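# How Do You Teach a Robot to Tidy Up? Show It. Again and Again!

Think about the first time you tied your shoes. Did somebody read you a long list of rules? Probably not. Somebody knelt down, made the loops slowly, and let you watch. Then you tried, and it came out floppy, and you watched again.

Robots can learn like that too! At a workshop called Skulstead, people spend whole days showing a robot how to do everyday jobs. The robot they are teaching is named Drornon. It has two arms, two grippers and no idea (yet) how to put a cookie back in a box.

## Why not just tell it what to do?

You could try. Grab a pencil and write down the rules for picking up a snack packet.

Rule one: move your hand to the packet. Okay, but where is the packet? Is it flat or standing up? Is another packet lying on top of it? Which part should you hold? How hard should you squeeze? If it's full of crackers and you squeeze too hard, you get crumbs.

You'd need a rule for each of those questions, and then the packet would land a different way and you'd need more. People did write robot rules like this for a long time, and they still do when every part is always in the same spot. A kitchen table is never like that!

So the Skulstead team collects **examples** instead. An example is one job, done by a person from start to finish and recorded while it happens. The robot's computer program looks through heaps of these examples and hunts for patterns. What do the people do when a packet is tipped sideways? What do they do when two packets overlap? Bit by bit the program gets better at guessing what a good next move would be.

## A claw you hold in your hand

Here comes my favorite part. To record an example, you don't need the robot in the room at all.

The helpers hold special grippers in their own hands, one on the left and one on the right. Each has two jaws that open and close, with bumpy pads for holding on to things. A camera rides along on the gripper and records what is in front of the jaws.

Why not use plain old fingers? Well, wiggle yours for a second. You have ten of them, and they bend in all sorts of ways. Drornon has two jaws on each arm and that's it. If you showed it a trick that needs a thumb and three fingers, it couldn't copy you. When you work with the same kind of claw that the robot has, everything you do is something the robot could do as well.

It feels very strange at first. Things slip. You reach too far, or you bump the table. Most new helpers get a whole morning just to practice before any of their work is saved.

## The snack job

One set of examples is called Haslinger. (The team names every set, and the names don't mean anything. They just like them.) Haslinger is all about packaged snacks on a table and a box for them to go in.

Snacks make terrific teachers. Some wrappers are shiny, and a shiny wrapper can look different every time the light changes. Some are see-through, so the camera catches the food, the wrapper and the tablecloth all mixed together. Some are puffy with air and others are thin and slippery. And they love to land in a heap, with one packet lying partly over the next.
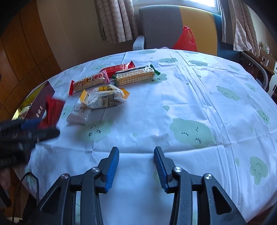

Having two grippers makes things more interesting. Sometimes one does the carrying while the other has nothing in it. Sometimes both have to work together, like when a box needs to be held still. The robot has to learn what each arm should be up to, and waiting is a real part of the job. An arm that can't wait will crash into its partner!

## How many examples is enough?

More than you'd think! The first version of Haslinger had 60 examples. Drornon practiced with those, and then it did pretty well with the snacks on one side of the table and terribly with the ones on the other side. The helpers looked back through their recordings and saw the reason: they had nearly always started on the same side.

So they made 200 more, and mixed things up on purpose. They changed the tablecloth. They moved the lamp. They swapped the snacks, turned the box, and took turns so that tall people and short people all had a go. Today the set has 992 examples in it.

Some recordings get thrown out. Maybe the camera was covered, or somebody stopped halfway to sneeze. The last check took out 63 of them before the team got to that 992. Small wobbles can stay, though. If a packet slips and the person picks it up again, the robot gets to see how to fix a mistake, and that's a great thing to know.

The next set is going to be called Skutlow, and it's about folding socks. Socks!

## Try it yourself

You'll need two pairs of kitchen tongs, a box, a few wrapped snacks and a friend.

1. Spread the snacks on a table. Let some of them overlap.
2. Hold one pair of tongs in each hand.
3. Put every snack in the box using only the tongs.
4. Ask your friend to watch and tell you what you did first, next and last.
5. Mix up the snacks and go again.

Did you do it the same way both times? Which snack was hardest to grab? Swap places and see if your friend picks a different one to start with.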